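Menthorpe Manipulation Software Group
Minutes of the fortnightly meeting

Held Tuesday, 10.00 am, upstairs meeting room, with two people on the call
Chair: Sachiko Fujimoto
Minutes: Miyuki Oda
Apologies: none received

1. Minutes of the last meeting

Agreed with one correction. Under item 4 the word "planner" should read "controller". The gripper current limit is set in the controller and the planner has no access to it. Miyuki has changed the copy on the shared drive.

2. Matters arising

The log rotation fix has gone in. Old session logs are now compressed overnight and the recording machine no longer fills its disk by the end of the week.

The question of who approves changes to the shared configuration file was left open last time. Agreed that any change to joint limits or speed caps needs a second reader. Other changes can be merged by whoever made them, with a line in the change log.

The spare network switch has still not been ordered. Carried forward.

3. Bonsu (two-arm controller)

Sachiko reported. The new release has been running on the tabletop cell since the last meeting. The main change is that both arms now take their timing from a single clock. In the old version each arm kept its own, and the two drifted apart over a long session. Recorded joint positions for the left and right arms can now be lined up directly without the correction script. The script will stay in the repository for old data but should not be run on anything recorded with the new release.

The handover state was discussed at length. At present one arm waits in a hold position until the other reports that its grasp is finished. The wait has a timeout of 10 seconds, after which both arms stop and the operator has to clear the fault by hand. Sachiko thought this too long for ordinary work and proposed 5 seconds. Miyuki was concerned that soft objects take longer to settle in the fingers and that a shorter timeout would produce false stops. Agreed to make the value a setting per task, with 5 seconds as the default.

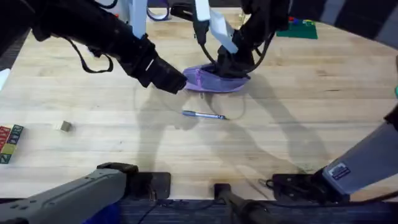

Collision checking between the arms was the next point. Bonsu models each arm as a chain of capsules fitted to the rigid links, and the cables are left out of the model altogether. Miyuki said this is no longer good enough for close work. With one gripper pressed down on the purple pouch and the other held just off to its left, the cables hang in wide loops from both arms, well outside the capsules, and the planner regards all of that space as free. Sachiko's view was that modelling the cables properly would be a large job for a small gain. She suggested fattening the wrist and forearm capsules instead, at the cost of some reach in the middle of the table. It was agreed to try this first, with the extra margin switched on only when both grippers are inside the shared zone. If the planner then fails on tasks it can do now, the margin will be reduced a step at a time and the failures listed for the next meeting.

Sachiko also asked that people stop editing the home pose on the cell machine directly. It has been overwritten more than once by a local copy. The home pose now lives in the repository and is loaded at start-up. Local edits will be lost, and this is intended.

4. Distari (perception)

Miyuki reported. Segmentation from the fixed view is steady on rigid items such as the cube, the alphabet blocks and the pen. The trouble is with soft items that change outline when they are squeezed. The tracker compares each new mask with the last one and drops the object if the overlap falls too low, so a firm grasp on fabric can end with the tracker reporting that the object has gone.

Two changes were put forward. The first is to relax the overlap test for any object marked as soft in the task file. The second is to freeze the track while the gripper is closed and start it again on release. Sachiko preferred the second as it is simple and easy to test. Miyuki pointed out that a frozen track would hide a slip, and that slips are among the things the group most needs to see. After some discussion it was agreed to do the first now and to write up the second as a proposal, with a note on how a slip might be picked up from finger position alone.

Shadows were raised again. The arms throw large soft shadows over the table and the background model sometimes takes the edge of one for an object. Miyuki has a branch which compares colour as well as brightness. It removes most of the false detections in replay but has not been tried live. It adds to the processing time for each image and the effect on the control loop is unknown. Sachiko asked for timing figures before it is merged.

There was a short discussion about whether marks in the table surface should be masked out by hand. Agreed not to do this. A hand-made mask would have to be redone whenever the table or the camera moved, and the detector should be able to cope with a mark that does not move.

5. Wrist views and grasp selection

The grasp selector currently works from the fixed view and uses the wrist view only for the last part of the approach. Miyuki would like the wrist view brought in earlier for objects that have an opening, so that the approach can be chosen to suit the side on which it lies. The fixed view cannot always tell an open pouch from a closed one.

Sachiko agreed in principle. She asked how the selector would behave when the two views disagree. Miyuki's proposal is that the wrist view wins inside a set distance and the fixed view wins outside it, with no blending between them. Blending was tried in an earlier version and made faults very hard to trace.

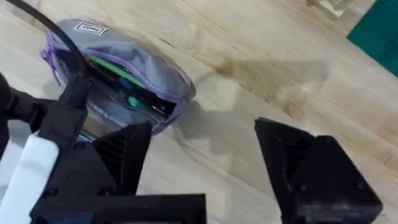 Does the change from one view to the other need a fresh calibration each time the arm is restarted?

The stored calibration can be kept across restarts as long as the camera has not been taken off its bracket. Bonsu will run a short check at start-up and refuse to enter automatic mode if the error is above the limit in the configuration file.

It was noted that the gripper fingers take up a fixed part of the wrist view whenever they are open, and that the detector has been wasting effort on them. Miyuki will add a mask that follows the finger opening, taken from the joint reading. The cable will not be masked for now as it does not stay in one place. Detections that fall on it will be filtered by shape, and the filter will be looked at again if it starts throwing out pens.

6. Modari (session replay and labelling tool)

Version 3 is installed on both desktop machines. Replay now shows both arms and all camera views on one timeline, and a label placed on one view appears on the others. There are 14 open reports against it. Most concern the display, but three were picked out as needing attention before the next round of labelling:

Labels placed in the first second of a session are sometimes saved with a negative time.
Undo removes the last label on any view, when it should remove the last label on the view in use.
Sessions recorded with the old Bonsu release open without a warning, and the arms are shown out of step.

Sachiko will take the first and third. Miyuki will take the second.

It was asked whether replay could be sped up for long sessions. The delay comes from decoding video that is not being shown. Miyuki will look at loading only the visible views.

7. Any other business

Task names. There is no common style and the same task has been recorded under several names. Agreed to use verb, object, place, in lower case with underscores. Old sessions will not be renamed but Modari will be given a table of aliases.

Test runs. Please add a line to the session notes if a run is stopped early, with the fault code if there was one. Empty notes have made it difficult to separate software faults from operator stops.

8. Actions

SF: Make handover timeout a per-task setting, default 5 seconds.
SF: Enlarge wrist and forearm capsules in the shared zone and list any planning failures.
SF: Modari reports on negative label times and old sessions.
SF: Order network switch.
MO: Relax the overlap test for soft objects in Distari.
MO: Write proposal on freezing tracks, including slip detection.
MO: Timing figures for the shadow branch.
MO: Finger mask for the wrist view.
MO: Modari undo report, then look at loading visible views only.
All: New task names from the next session onwards.

Next meeting: same time and room, in a fortnight. Items for the agenda to Miyuki by the day before.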